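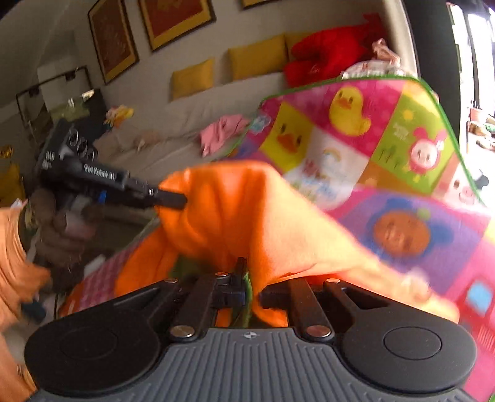
Orange garment with a strip of green fuzzy material, pinched up into a peak.

Folding tips I tested so you don't have to believe them

Every few months someone sends me a laundry trick that will supposedly change my mornings. I have a basket of clean clothes and a low opinion of tricks, so in May I went through the ones readers keep mailing in. Some are fine. A couple I would like to see retired.

The pinch and flip

You know the one. Lay the shirt flat, pinch at the shoulder, pinch halfway down, cross your hands, lift, shake, done in two seconds. It does work on a plain cotton T-shirt on a clear table. Try it on anything with sleeves of a normal length and you get a peak in the middle and an arm hanging out the side. For long sleeves I lay the garment face down, fold each sleeve straight back along the body, then bring the sides in. Slower by a few breaths and it stays folded.

Anything with fuzzy trim

Fleece edging, fake fur, chenille, whatever it is: the advice going around is to fold it to the inside "to protect it." I tried that for a month. The fuzz came out flat with a crease down it and had picked up lint from the rest of the stack. Now I fold so the trim ends up along an outside edge with nothing on top. Wash it inside out, skip the fabric softener, and give it a shake before it goes in the drawer.

Bright colors

Orange is the worst offender in our house. Salt in the wash to "set" the dye is the tip I get most often, and I can't say I have seen it do a thing. Firdevs Kozan wrote in to say she swears by vinegar. I gave vinegar 10 washes on one of two matching shirts and then couldn't tell them apart. Cold water and a separate load with the other loud stuff will do. Dry away from direct sun.

Creases

A deep crease that runs top to bottom usually means the thing sat in a heap in the basket. Spraying it with water and tugging is the popular fix. It helps a thin shirt, a little. On thicker cloth you end up with a damp crease. Hang it in the bathroom if you like, but I'd just iron it, on the wrong side, and keep the iron well off any fluffy part.

Folding boards

Hiếu Khổng asked whether the Vandetix board is worth buying. I borrowed one. If you fold 60 identical shirts for a team, sure. For a family wash where no two items are the same size, I spent more time lining things up than folding. A big cereal box cut flat and taped did the same job on the T-shirts and went in the recycling afterward.

Standing things up in the drawer

I expected to hate this and I don't. Fold to a rectangle, then in thirds, and see if it stands by itself on the table. If it flops over it's too loose, so start again. Thick sweaters never stand no matter what the videos show. Stack those flat on a shelf, heaviest at the bottom.

Still on my list: the rolled sock thing, and the claim that freezing a sweater stops pilling. I have a sweater in the freezer now, next to the peas. Don't hold your breath.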